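Chapter 4
Putting Blocks Together: Bars, Rails and Corners

Before you start

You need a table, a dark top if you can get one. White parts on a white table — you will lose an edge every time. Also a set of white blocks (the Kütt set or your own prints), one sheet of paper, a pencil. Read Chapter 3 first if you skipped it. Jurgita Jaunzems checked the steps in this chapter with her Monday group at Ronddale and most people who got stuck had skipped it.

4.1 Why start with the border

A border gives you something to push against. That's the whole idea. Two rails meeting at a corner fix a part in both directions, one rail fixes it in only one. Students tend to build in the middle of the table, free-hand, and then wonder why the third piece won't seat.

So: front rail first. Then the left. Push them into the corner, check for a gap, then bring in the loose pieces.

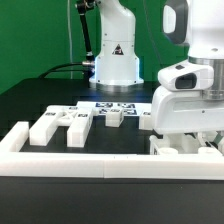
Keep the pieces inside the rails from now on. If a part has to go outside, put it well outside, not leaning on the rail. Leaning parts move the rail and you wont notice until the end.

A seam in a rail is fine as long as both halves stay in line. Run a fingernail along it. If it catches, straighten before going on.

4.2 The H and what it teaches

Two bars, one crosspiece. Simple shape, lots of ways to get it wrong. The usual ones:

Bars not parallel. Measure the gap at the front and again at the back.
Crosspiece on before the bars are settled.
Bars pushed by the sleeve while reaching for something else. Happens more than you'd think.

The crosspiece does not have to sit halfway along. Move it toward one end and you get a longer open side, handy when another block has to slide in between teh bars later. Exercise 4.6 uses this. 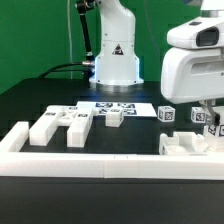

Fig. 4.2 H-shaped assembly with the crossbar across the back ends of the bars; white cube to the right.

Paper under a part is a small problem. It slides. For a layout sketch, fine — for anything you plan to measure, move the sheet clear first.

4.3 How tight is tight

Lakshmi Shetty's rule, used all through this book: press with one finger, not the palm. If one finger won't seat it, something is out of line. Go back. Don't force it.

Loose joints are a different matter, see Chapter 6.

Words to know

Rail: a long part that marks an edge.
Crosspiece, crossbar: same thing here.
Seat: to go all the way into place.

Warm-up

Build the border and take it apart again, 2 times. Then build the H with your partner calling out the gaps. Write down both measurements before you touch the crosspiece.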